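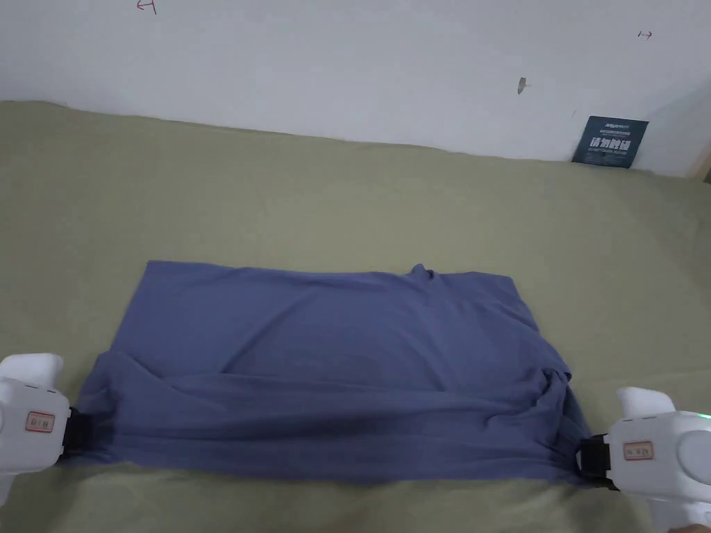 Blue-grey cotton on a green cloth, creases and all.

Troltine Flirance dampers: a long-term review

I've put off writing this one up for ages because I kept changing my mind about them. Some mornings I'd get to work grinning like a kid, and the next day I'd hit the patched-up section of road near the rail crossing and wonder why I ever touched the factory suspension. Anyway, 2000 kilometres in, I think I've got a settled opinion, so here goes!

For anyone who hasn't read my earlier posts, the car is an older front-drive hatch that does everything. It goes to work, it goes to the tip, it does a few hillclimbs and the odd track day, and it gets driven on gravel more often than my tyres would like. The old dampers were finished (one rear was weeping oil, the other had stopped caring) and I wanted something with a bit of adjustment that wouldn't rattle my teeth loose.

The Flirance is Troltine's middle kit. There's a cheaper one with no adjustment and a dearer one with separate reservoirs, and this sits between them. You get four dampers, matched springs, bump stops, dust boots, a pair of C-spanners and a little alloy knob for the damping. No top mounts! Please read that again before you order, as I didn't, and I ended up running around on a long weekend trying to find some. Bassi had a pair on the shelf in the end and they've been fine, a touch noisier than rubber when you're parking but nothing awful.

Fitting

I did the fronts myself in the driveway and had a hand from my mate Debora Mancuso on the rears. She's done more suspension jobs than I have and she was quicker on her side by a mile. The fronts went in with no drama. The rears fought us the whole way, mostly down to one seized lower bolt that had been in there since the car was built. We ended up heating it, swearing at it, and then cutting it. Buy new bolts beforehand if your car has lived anywhere near the coast.

The instructions are thin. You get a folded sheet with one diagram per corner and a torque table, and the torque table doesn't tell you whether the lower bolts should be done up with the weight on the wheels (they should, if you've got rubber bushes). The threads were clean out of the box and the locking collars turned nicely by hand. I still put a smear of anti-seize on them and I'd do it again.

Get a proper alignment afterwards. I drove it for a week with the steering wheel off centre and it scrubbed the inside edges of the front tyres more than I'd like to admit.

On the road

The first thing I noticed was how much calmer the nose is under brakes. The old setup used to dive and then bob back up again, and now it just settles and stays there. Turn-in is sharper too, although some of that will be the fresh alignment. On a smooth road with a few corners in it, this is a lovely thing to drive. I took the long way home more than once.

Ride comfort is where I went back and forth. With the damping wound right up it's silly on the street, every expansion joint comes through the seat and the centre console started buzzing. Backed off to full soft it's quite civilised over big bumps, but there's a bit of float at freeway speed. I've ended up a little firmer than the softest setting in the front and a little softer again in the rear, and that's where it's stayed.

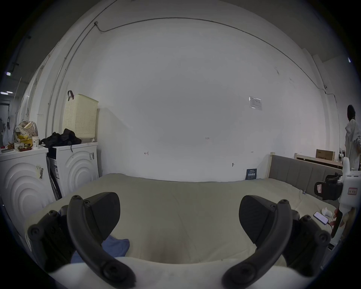 The beige duvet, with the grey headboard at the far end.

Adjustment and noise

The fronts adjust from the top with the bonnet up, easy as you like. For the rears you have to pull the boot trim back, and on my car that means taking out two clips that hate me. I've broken both. If you're the type to change settings between sessions at the track, have a look at how you get to the rears on your car first. There are extension cables around that would sort it, and Plurar do a set, but they're not cheap for what they are and I haven't tried them.

Noise has been good. I had a clunk from the front left early on and was ready to write a very cranky email, and then found I'd left the sway bar link a bit loose. My fault entirely. Since I nipped that up it's been quiet, even on gravel.

The dust boots are my one real gripe with the quality. They feel flimsy next to the rest of the kit and one of the rears has already crept up its shaft. I've zip-tied it back down and I'll keep an eye on it. The paint on the springs has chipped as well, but it's getting hit with stones all day so I'm not going to lose sleep over that.

Track day

I had them out at one track day in August, on a cold morning with a damp first session. I wound everything up firmer than I thought I'd need and then backed it off again at lunch, and the car was much happier over the kerbs. No fade that I could feel by the afternoon, and the tyres wore a lot more evenly than they did last year.

Would I buy them again?

Yeah, I would. If your car is mostly a commuter and you only want it to sit a bit lower, save your money and get springs and decent standard dampers. If you drive it hard now and then and still need to carry the shopping home without cracking the eggs, these are well worth a look. Just order the top mounts at the same time, and a spare set of boot trim clips while you're at it.

Next up is brake pads, once I've decided which ones I can afford.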